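Tazi Two-Slot Toaster, 800 W: Review After Four Months

Posted August 8, 2020

The Tazi replaced a 900 W Nenden that had started to trip the breaker in April. Both units sell in the same price range, and on paper the Nenden has the advantage in power. In daily use the difference is small.

Browning control is a dial with positions from 1 to 6. Position 3 gives a medium color on plain white sandwich bread from a cold start. A second batch run right away comes out darker at the same setting, so I drop the dial by half a step. The timer makes no correction for residual heat, a common limitation at this price.

Evenness is acceptable. The lower third of each slice browns first. Turning the slice over for the last 20 seconds fixes it, though a toaster should not need that. The Nenden had the opposite fault and left a pale band along the bottom crust.

Slot width is fine for store bread and for halved English muffins. Bagels from the Drurerberg bakery are too thick unless cut unevenly, with the thinner half going in first. Slot depth is the weaker dimension. Tall slices from a round loaf have to go in sideways or be trimmed.

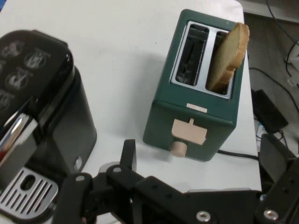 Cord length is 33 inches, which limits placement on most counters. There is no cord wrap under the base. The crumb tray slides out from the back and holds its position well, but the edge is sharp and should be wiped with a folded cloth.

Noise is limited to a faint tick from the timer and a loud release at the end of the cycle. The lever needs a firm push to latch — more than the Nenden did — and the spring has not loosened so far.

Lekunness, the shop I ordered from, covers returns for one year and charges return shipping after the first month. Spare crumb trays are listed on its site but have been out of stock since I bought the unit.

Rating: 4 out of 5. One point off for slot depth and the short cord.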